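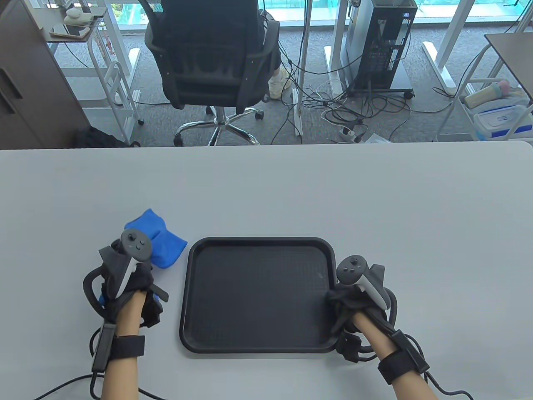
**Gullateo** is a software package for recording, cleaning and replaying hand movements, used mainly to prepare teaching material for two-armed robots. It takes in readings from a pair of tracked controllers and, where the wearer has them, finger gloves, and turns them into a single timed record that a control program can learn from. It was first written by Nahuel Espinoza at the Vurnham workshop and is now looked after by a small group of contributors, several of whom have tried to rename it.

## Background

Before Gullateo, the Vurnham workshop recorded hand movements with three separate programs. One read the wrists, one read the fingers, and one saved the camera picture. Each kept its own clock and each was confident that its clock was the right one. A cloth fold recorded this way might show the fingers closing slightly before the hand had arrived, a habit which learning programs picked up faithfully and repeated.

Espinoza's first version did little more than force the three programs to agree on the time. It ran to 2000 lines, a good share of them comments addressed to whoever had designed the glove driver. The comments were trimmed before release. The timing code has survived almost untouched, partly on merit and partly from a general unwillingness to open the file.

## How it works

Gullateo is divided into a recorder, a cleaner and a player. They can be run separately, though the manual advises against it in a tone that suggests experience.

### Recorder

The recorder listens to every device at once and stamps each reading on arrival. Devices that report at different speeds are left at their own pace and lined up afterwards. Earlier versions tried to make everything report together, and the slowest device set the speed for the rest, as in most meetings.

Wrist position comes from the controllers, which are strapped to the backs of the hands when gloves are in use. This leaves the fingers free to hold things, at the price of putting the thumbstick and buttons out of easy reach. Starting and stopping are therefore usually done by foot pedal or by spoken command. The spoken command was originally "stop", and was changed after it was found to end recordings whenever anybody in the room gave advice.

### Cleaner

The cleaner removes readings that could not have come from a human arm. Its best-known check, the *elbow rule*, estimates where the elbow would have to be for a given wrist position and throws out any answer that would need medical attention. Short gaps are filled with a smooth curve. Longer gaps are marked and left empty, and the recording is listed as damaged.

Where the line between short and long should fall is the oldest argument in the project. The setting is called `patience`, and is measured in readings. It stands at 11. The discussion that produced this figure is preserved in the project's notes under the title "patience, continued".

### Player

The player turns a cleaned record into movements for a particular robot. Human arms and robot arms differ in length, in number of joints and in what they consider a comfortable position, so a direct copy is rarely possible. Gullateo gives first place to the position of the fingertips, second to the angle of the palm, and lets the rest of the arm sort itself out within its limits.

If no allowed position exists, the player stops and says so. In early releases it chose the nearest allowed position instead, and "nearest" was worked out in terms of joint angles. Two positions can be very close on paper while lying on opposite sides of a table.

## Perception tools

A set of add-ons known together as **Mercado** handles the camera side. Mercado finds objects in the recorded picture and attaches their outlines to the movement record, so that a learning program can tell a hand moving towards a cup from a hand that merely happens to be travelling in that direction.

Rigid things with clear outlines, such as boxes, trays and plates, are followed as a position and an angle. Cloth gets different treatment. A crumpled cloth has no front and no agreed middle, and Mercado's first attempt to give it one produced an arrow that swung about like a weathervane. The present version records only the outline and the highest visible point, and offers no opinion on which way the cloth is facing.

Dark objects next to dark gloves remain a known weakness. When a gloved hand takes hold of something of the same colour, the outline finder is inclined to treat the two as one object, and will go on to report that the hand has grown a corner. The manual suggests a pale table, which helps with everything except the join between glove and object. A fix based on the finger readings has been in testing for long enough to have acquired its own bug list.

## Planning

Gullateo does not plan. This is stated on the first page of the manual and is the subject of most questions sent to the contributors. It replays or exports what a person did, and leaves it to other software to decide when doing so would be a good idea.

The usual partner is **Dedeo**, a task planner that splits a job into steps and picks a recorded movement for each. Dedeo judges its recordings by their labels alone. A recording named `lift_left` will be used for lifting on the left, whatever it contains. Users who name their files `test`, `test2` and `test2_good` have found the planner hard to work with.

The two programs exchange files in a plain text format, chosen so that mistakes could be read by eye. The format has one line per reading, and a short recording can fill a great many screens. Very few mistakes have been found by eye.

## Version 3

Version 3 was released on Tue 8 September, having been announced for the previous September and described since then as nearly ready. Its main additions were:

- **Separate hands.** Left and right can be cleaned with different settings. Previously a fault in one glove caused both hands to be marked as damaged.
- **Resting state.** A hand that is holding something still is now recorded as holding. Older versions saw no movement and cut the section out, so that objects appeared to be picked up and put down in one breath.
- **Cable warning.** A sudden sideways jerk at the wrist with no matching finger movement raises a note that a cable may have caught. The note is only advice, but users report reading it in the voice of a relative.
- **Undo.** One step only.

Old recordings can be brought forward with a conversion tool. The tool handled 65 of the Vurnham workshop's older sessions without complaint and rejected the remainder with the message "no".

## Reception

Gullateo is generally well liked by the people who use it every day and found baffling by the people who install it. Praise has centred on the timing, which is dependable, and on the cleaner, which explains each reading it discards. Complaints concern the settings file, where options are listed in the order in which they were thought of.

Some users have objected to the strictness of the elbow rule. It was tuned on a small number of people at Vurnham, and for a time it regarded anybody with noticeably longer arms as a fault in the data. A calibration step was added — the wearer stretches out both arms, then touches both hands together — and the rule now adjusts itself to fit. Skipping the step is allowed. The recording will then be judged as though made by Espinoza, whose measurements are still the default.

## Name

The origin of the name is disputed. The manual gives no explanation, and Espinoza has given two, one of which involves a misprint on a parcel. Proposals to change it have been put forward before each major release. The most recent failed because the replacement was already in use as the name of a folder.

## See also

- Dedeo (task planner)
- Mercado (perception tools)
- Hand tracking
- Learning from demonstration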